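奥茨山观测点 开放夜前设备与场地安全检查表(附逐项说明)

适用:每次公众观星夜开始前,由当晚值班负责人填写。
本次日期:2月22日
值班负责人:Maarja Ramanauskas
复核:Žydrūnas Juška
天气:傍晚转晴,西风,山脊阵风偏大
当晚主题:冬季星团与外太阳系天体入门

填写方法:每项写“合格”“待改”或“不适用”,后面一定要写几句。光打勾对下一班没有帮助,去年我们翻旧表翻得眼睛都花了,满页都是勾,完全看不出哪颗螺丝紧过、哪颗没紧过。请多写,写乱一点也没关系!

一、圆顶与建筑

1.1 圆顶旋转,顺时针、逆时针各一整圈
结果:合格
说明:顺时针非常顺,几乎听不到声音,上个季度换滚轮真是值了。逆时针转到正北偏东一点有一下轻微的顿挫,退回去再走一次又没有了。检查过导轨,那一段有一点砂粒,已刷干净。下次请从同一个位置听一听。

1.2 天窗开合与限位开关
结果:合格
说明:开、合各试三次,上下限位都能停住。手摇柄放在配电箱旁边的挂钩上,断电时可以手动关窗。Emanuel Mihăilă 第一次操作手摇柄,从全开摇到全关,胳膊酸得不行,但是成功了!建议每个值班的人都亲手摇一遍,真下雨的时候心里有底。

1.3 圆顶内红光照明
结果:待改
说明:楼梯口那盏红灯偏亮,人从外面上来要重新适应一次黑暗。先贴了一层红膜。要找昏暗的星系时还是会受影响,希望六月前换成可调光的。

1.4 楼梯、扶手、门槛
结果:合格
说明:第二级台阶的防滑条翘起的一角重新粘过,用力踩没有松动。门槛上的夜光条吸光以后效果很好,远远就看得见。

二、主望远镜

2.1 赤道仪锁紧与配重
结果:合格
说明:赤经、赤纬两轴松开后都能平衡停住,换上大目镜再试一次也稳。配重杆末端的安全挡圈在位。这一条永远不要跳过。配重滑下来砸到脚可不是小事,观众又喜欢站得很近(完全理解,谁不想凑近看呢)。

2.2 主镜盖与防尘
结果:合格
说明:取盖时镜筒保持水平。主镜表面有少量灰尘,不用清洗。再说一遍,不要用嘴吹!

2.3 寻星镜对准
结果:合格
说明:白天用对面山头的铁塔粗调,入夜后用毕宿五细调,已经对到十字线中间。

2.4 太阳滤镜
结果:不适用
说明:今晚没有日间观测。滤镜盒上锁,钥匙在值班负责人身上。提醒后面排到白天活动的同事:用之前对着强光检查膜面,有一个针孔就报废,没有商量余地。寻星镜也要盖上。

2.5 线缆
结果:待改
说明:电源线和导星线在转到西侧时会绕住三脚柱,已用魔术贴临时收好。建议走一遍子午线翻转,看看留出的长度够不够。Yara Zoubi 画了一张新的走线草图,很聪明,贴在控制台背后了。 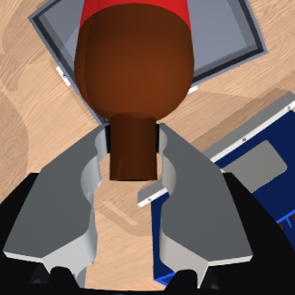
图1 夹爪与棕色瓶子(模拟画面)

三、电力与控制

3.1 主电源与漏电保护
结果:合格
说明:按下测试按钮立即跳闸,复位正常。室外插座盖子全部扣紧。

3.2 备用电池
结果:合格
说明:满电状态,标称容量950瓦时。只接赤道仪和天窗电机,请不要再拿它给热水壶供电,上次一壶水就掉了一大截。热水请到楼下烧。

3.3 控制软件 Gollo
结果:合格
说明:时间、经纬度、时区逐项核对。指向测试选了五颗亮星,全部落在低倍视野以内,最远的一颗也只偏了一点点。做完同步以后再指向昴星团,一下子就到正中,大家都叫出声来了。重启后软件会忘记停放位置,所以重启后请先看镜筒朝哪儿,再按移动键。

3.4 紧急停止按钮
结果:合格
说明:镜筒移动中按下,马上停。圆顶转动中按下,也马上停。两只按钮都试过。观众排队时不要让人靠在墙上那一只旁边,小朋友的手特别快。

3.5 目镜除雾带 Prendix
结果:待改
说明:一号带加热正常,二号带接头松,轻碰就断。已拆下,没有带到现场使用。今晚湿度还好,一条够用。

四、激光指星笔

4.1 存放与领用登记
结果:合格
说明:两支都在盒内,领用栏由 Deividas Sproģis 签字。只有讲解员可以拿,讲解员以外的人再怎么想试都不行。

4.2 使用前观察天空
结果:合格
说明:安排一人专门看飞机灯光,听到“停”字马上松手。指星时手臂抬高过头,周围一圈不站人。其实讲冬季大三角根本用不着激光,让大家自己伸手去连,连出来的时候那个表情,太好了。

五、观众区与道路

5.1 停车场到观测台的小路
结果:合格
说明:红色地灯全亮。背阴的弯道上还有一小片薄冰,撒了砂,下山时请一位同事站在那里提醒。

5.2 人数
结果:合格
说明:圆顶内每批不超过十二人,下一批在平台等候。平台上架了三台小望远镜,等的人也有东西看,秩序比上次好得多。

5.3 折叠梯
结果:合格
说明:锁扣灵活,脚垫完整。观测目标靠近地平线时梯子用不上,请收到墙边,不要留在黑暗里。

5.4 防风
结果:待改
说明:平台东侧的挡风布有一个扣眼裂开,已经用绳子绑住。阵风再大就要把小望远镜撤进室内。请每半小时看一次风速计。

5.5 急救箱与灭火器
结果:合格
说明:急救箱补了保温毯和创可贴。灭火器压力指针在绿区,编号509,挂在圆顶入口左侧。

5.6 通信
结果:合格
说明:对讲机两端都清楚。山脊背面手机没有信号,带队去那边看黄道光的话一定要带对讲机。

六、讲解内容的小提醒(虽然不算安全项目,还是想写在这里)

有观众会问海王星外面是不是还藏着一颗大行星。这个问题太棒了,请好好回答:目前没有人直接看到它,讨论的依据主要是一些遥远小天体的轨道排列,也有研究者认为那样的排列可能来自观测上的偏差。两种说法都讲,让大家知道这件事还没有定论。

Ullavano 那份讲解卡片里把天王星和海王星的颜色画得差别很大,旧图常常这样。近年的处理结果显示两颗的颜色其实相当接近,讲到时补一句就行。

如果有人问小行星的编号,请讲谷神星(1)的故事,比一串数字好记得多。有个孩子上次特意问第1000号是谁,答案是皮亚齐,正好就是发现谷神星的人!

七、待改项汇总

楼梯口红灯换可调光型,负责人 Emanuel Mihăilă,六月前。
主镜线缆重新走线,负责人 Yara Zoubi,下次开放夜前。
二号除雾带接头更换,负责人 Deividas Sproģis,配件到货后即装。
挡风布扣眼修补,负责人 Žydrūnas Juška,本周内。

八、复核意见

待改的四项都有临时措施,不影响今晚开放,同意开门。圆顶导轨那一下顿挫我也去听了,没有再出现,但请继续留意。2.5 的草图很好,建议直接照着做。另外,1.2 的手摇关窗请写上用时,我们好估算突然下雨时来不来得及。
Žydrūnas Juška

值班负责人补充:手摇关窗下次计时。镜筒已提前打开降温,星点应该会很漂亮。收工后请把这份表夹进蓝色文件夹,目镜盒盖子留一条缝晾一晚,第二天早上再扣上。
Maarja Ramanauskas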